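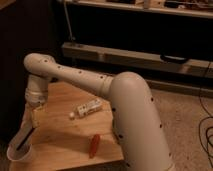 Product standards for household furniture spend most of their pages on load and stability and almost none on edges. A table rated for 55 kilograms will carry that rating on a label, yet the same label says nothing of the radius at which its top meets its side. I think the omission is a mistake, and that edge radius should be declared on any piece meant for a home. Industrial equipment is often ahead of furniture on this point. The beige arm reaching over the light wooden table has smooth, rounded segments and a rounded elbow, and I would be glad to see a sideboard finished to that standard.

The usual objection is cost. A square edge comes straight off the saw, and a rounded one needs a second pass with a router and some sanding. Prirner, a mid-sized maker of flat-pack shelving, published its shop times last year: the extra pass added 19 seconds per panel. On a bookcase that sells for 400 dollars, the labor involved is a small item, well below the cost of the carton.

A second objection has more weight. Veneered board can't be rounded deeply without exposing the core, so a minimum radius would favor solid timber and raise prices at the low end. Clodau answered this by gluing a solid strip to the front edge before shaping it. The joint is visible, and some buyers dislike it. I own a Clodau desk and stopped noticing the line within a week. The strip can also be replaced when it is dented, which a wrapped edge does not allow.

My proposal is modest. It sets no minimum. It asks that the radius of every exposed edge below 800 millimeters from the floor be printed beside the load rating, in the same size of type. A parent buying a coffee table could then compare two models without driving to a showroom on a Sunday to run a thumb along them. Nguyen-Tran already gives the figure in its assembly sheets, though only after purchase. Moving it to the outside of the box would require a new print plate and very little else.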